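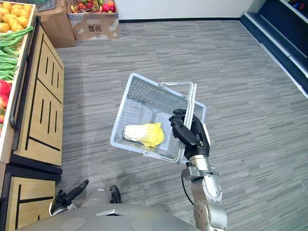 *Slide 1: right hand on the basket handles, one napa cabbage inside.*

**Opening (let them look at it for a moment)**

Good morning, everyone, and thank you for coming out to Partington on what I know is a busy week. I want to spend my slot on a single fault, a rather small and stubborn one, and how long it took us to stop blaming the wrong part of the machine for it.

The job in the Witov trial is shopping. Pick the vegetable, put it in the basket, carry the basket along the aisle. Everybody worries about the picking. I did too! A tomato is a frightening thing to hand to a robot. But our trouble came from the carrying.

**What went wrong**

- We did 1,008 carries before the December review. The basket was dropped in 50 of them.
- Say this slowly: the fingers never opened on command in any of the 50. The log says "closed" all the way to the floor.
- Point at the two handles. They're thin, and they have to stay together in the curled fingers. If one slides a little, the basket tips, the load rolls to the low side, and the second handle soon follows.
- A cabbage is a lovely test load, by the way, because it's heavy at one end and it does roll.

**What we blamed first**

(Be kind to ourselves here, but not too kind.) We blamed the wrist. We swapped the flange, we re-routed the cable, we lost most of a fortnight. Then we blamed the carpet, which I'm still a bit embarrassed about.

The real fault was in the Drurkeo grip controller. Once the hand reported closed, it eased the finger current to keep the motors cool, and it didn't look again for 5 seconds. Fine for a box. Hopeless for a swinging basket.

**The safety bit – don't rush**

A dropped cabbage is funny until there's a foot under it, or a jar in the basket. What bothered me more was that the arm carried on walking its path with nothing in the hand. Starkport asked us about that, quite rightly, and it's now a stop condition: lose the load, stop the arm, wait for a person.

**Where we are now**

- Grip is checked all through the carry.
- Any sudden change in load at the wrist halts the arm.
- Still open: one handle slipping while the other holds. We catch it late. Ask the room for ideas, I'd be glad of them.

Leave 5 minutes for questions. Water is on the left of the lectern.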